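How a Robot Arm Gets Set Up (and Looked After!)

Zunari Kids Science Corner – Machines That Help

So you want a robot to put a cup away. Easy, right? You do it every day. Pick up, carry, put down.

For a robot, not easy at all. First somebody has to set it up. At the Jestcombe workshop there's one arm that does kitchen jobs, and getting it ready takes most of a morning. Quick tour, let's go.

Step one: bolts

The arm has to stand on something that doesn't wobble. Really doesn't. If the base rocks even a tiny bit, the hand at the far end rocks a lot more. Try it – hold a long ruler by one end and wiggle your wrist. Small wiggle at your end, big swing at the other. Same thing.

So: bolts in, bolts tight, then check them all again. The engineers draw a line in pen across each bolt and onto the metal next to it. If the bolt turns later, the line doesn't match up any more. Clever and costs nearly nothing.

Step two: finding zero

A robot arm is a bit like your own arm, with joints that bend and twist. Every joint needs to know where it is. Not where it thinks it is. Where it IS.

Each joint has a sensor inside which measures turning. But the sensor needs a starting point, called zero. A bit like the start line in a race. The arm gets moved to a special pose, the engineer presses a button, and now every joint says "OK, this is zero". If zero is wrong, everything after it is wrong too. The hand will reach for a cup and grab the air next to it. Or bump the cup over. Crash.

Step three: the practice kitchen

Before the real arm touches a real cup, it has a go inside a computer. This is called a simulation. It's a bit like a video game, but the rules for weight and bumping into things are made as close to real life as people can manage.

Why bother? Well, you can drop a computer cup 100 times and not sweep up once. The Prurus programme (that's the name of the software they use) lets the team change things round as well. Different cup, different counter. Then press start and see.

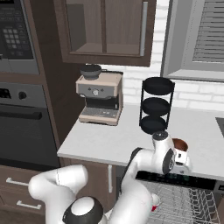

The simulated arm with a cup in its gripper, and the dishwasher open below.

The edge of a counter is a tricky place for an arm. Too low and the hand hits the worktop. Too fast and the cup could slip. So the team sets a speed limit for carrying, and a "keep out" zone round things like walls and cupboards. The arm is not alowed to go in there, even if it's a short cut.

In one test the arm had 87 goes at moving a cup. It got 82 right. Pretty good! But the team looked hardest at the ones that went wrong, becuase those tell you what to fix. Mostly it was the grip. Fingers closing a bit too early.

Step four: how hard to squeeze

The hand is called a gripper. Squeeze too softly, the cup falls. Squeeze too hard, and a paper cup is squashed flat. You do this without thinking, your skin tells you. The robot has to be told a number. Start gentle, go up bit by bit, stop when it holds.

Step five: looking after it

Robots need check-ups, like bikes do. The Jestcombe list, more or less:

Wipe the gripper fingers. Grease and dust make them slippy.
Look at the pen lines on the bolts.
Listen. A joint that starts to grind or click wants looking at.
Check the cables aren't rubbing or pinched.
Do the zero pose again and see if it's still right.
Press the big red stop button, on purpose. Does it stop? Good.

The whole check takes about 60 minutes. Power OFF before any hands go near the joints – grown-up engineers only for that bit.

Words to know

Joint – a place where the arm bends or twists.
Gripper – the robot's hand.
Zero – the starting point for each joint.
Simulation – a pretend version inside a computer.

Try it at home

Put on thick gloves or oven mitts and move a plastic cup from one end of the table to the other. Now do it with one eye shut. Harder? Write down how many goes you needed. Then write instructions for a friend, one tiny move at a time, and they have to do EXACTLY what it says, nothing extra. Don't forget to tell them to let go.

Next time: how the Vukadinović sorting machine gets its belt changed.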